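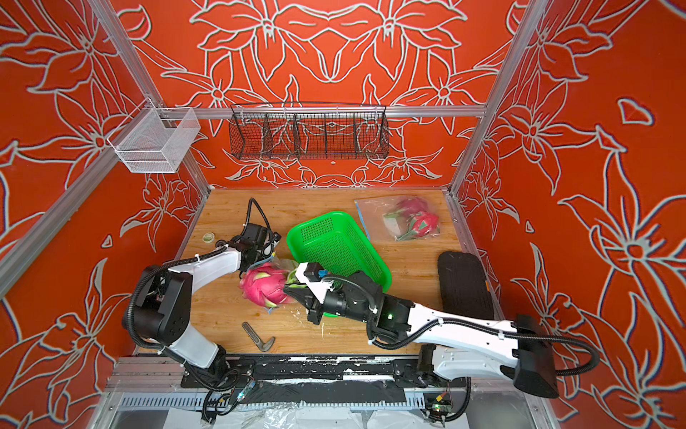
Willonness Garden Club held its first meeting of the year on 2018-01-10 in the upstairs room at Ngcobo Hall, with Ashton Partington in the chair. The turnout was wonderful for a cold night and we had to borrow chairs from the choir. First up was the look of the spring seed swap, carried over from last time. Members liked the idea of big lilies drawn in white outline on bright orange-red, with curling stems and leaves running between them, and asked for the poster, the table signs and the front page of the Mimeo to go that way. Last year's beige poster got no votes at all. Agreed. Ashton will ask the print shop on Prutow Street what a strong orange does to the price.

Minutes of the last meeting
Read and approved with one correction: the apple tree behind the hall is a Northern Spy, and it was the pear that had the blight.

Matters arising
The hose reel has been fixed. The missing edging shears have been found in the bottom of the mulch bin, a bit rusty but usable. The gate code has been changed and will go out by phone, so please don't write it on the notice board again.

Membership
We now stand at 129 members, our best January ever! New people mostly came through the bulb planting day, and we talked for a while about how to keep them coming once it gets hot and the weeding starts. Ideas included a Tuesday-style drop-in (any evening would do), a buddy for each new plot holder, and cold drinks. The buddy idea had the most support. A sign-up sheet will be on the door of the shed.

Seed swap
Ngcobo Hall is booked for the whole day and the kitchen comes with it. We plan to open the doors to members for the first hour and then to everyone. Last year the tomatoes were gone before half the people had their coats off, so there will be a limit of two packets per variety until noon. Beans, squash and flowers can be taken freely.

The flyer order is 400. Half go out with the Mimeo, and the rest to the library, the feed store and the school. The flyer needs to say, in large print, that you can come without bringing seeds. Quite a few people told us they stayed home last year thinking they had to trade something.

On the drawing itself, there was a lively talk about line weight. Thick lines print well on the copier and thin ones fill in.

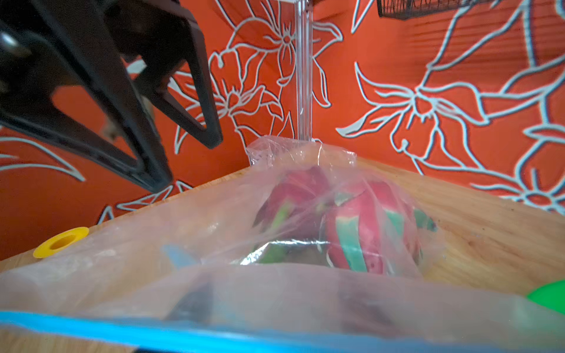
Bold floral lines in white and pale blue-gray on orange-red.

It was agreed to keep the lines thick and leave the dates and times in a plain white box at the bottom. Members who want to try a drawing should hand it in by the end of January. Any flower is welcome, and so are vegetables. There was a strong speech in favor of the leek.

Seed packing
Packing morning will be two weeks before the swap. We have 1,000 small paper envelopes left in the cupboard, which should see us through this year and probably next. Larger things such as garlic, dahlia tubers and shelled corn won't fit in them, and people have been using whatever they find at home. The discussion went back and forth between paper lunch sacks and clear plastic.
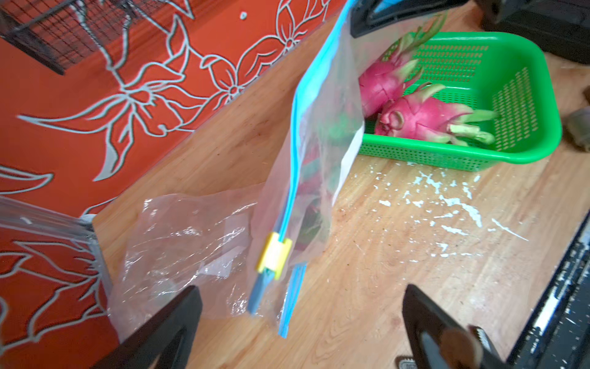
Storage over the winter was the next question, and several members had strong feelings about it. Paper lets seed breathe, but the mice got into the paper sacks in the shed two winters running. For the bigger lots we settled on clear zipper bags of the kind with a light blue seal and a yellow slider, which are easy to open and close with cold hands and let you check what's inside without tipping it all out. Seed has to be fully dry before it goes in. Please add a paper slip inside with the variety, the year and your name, as marker on plastic rubs off by spring. Bags can be rinsed and brought back.

Germination tests
The paper towel tests on the older beans went really well. The runner beans are still strong and will be offered at the swap. The parsnip seed did nothing and has gone on the compost, as parsnip more than a year old usually does. Anyone with seed of their own they aren't sure of can bring ten to the next meeting and we will test them together — it's a nice job for a dark evening, and the kids love checking the towels.

Money
The balance is healthy. Plot fees are due before the end of the month and can be paid at the shed or by check. It was agreed to spend up to $100 on potting mix and trays for the children's table at the swap. A request for a second wheelbarrow was held over until we know the cost of the flyers.

Spring jobs
Pruning of the fruit trees comes first, as soon as we get a dry spell.

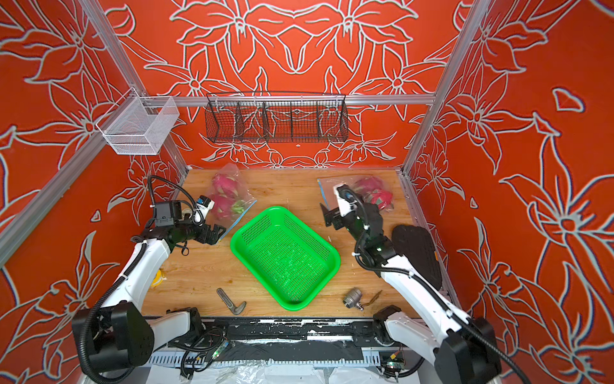
After that comes the long bed by the fence, which needs the old raspberry canes out and a good deal of compost in. The group was keen to try sweet peas there, up the existing wires, with lettuce in front for as long as the shade holds. The rain barrel still leaks at the tap. Washers have been bought and just need fitting.

Any other business
The owl box is up, with no sign of an owl so far. A member has offered a large quantity of rhubarb crowns, free to anyone who can dig. Bring your own spade and boots, because the ground there is heavy.

Thanks were given for the ginger cake. The recipe will be printed in the next Mimeo.

Action points
Ashton Partington: print price, and confirm the kitchen key with Ngcobo Hall.
All members: drawings in by the end of January, ten seeds for testing, plot fees.
Shed team: washers for the rain barrel, buddy sheet on the door.

The meeting closed at nine. The next one will be in the same room, and the choir would like its chairs back before then.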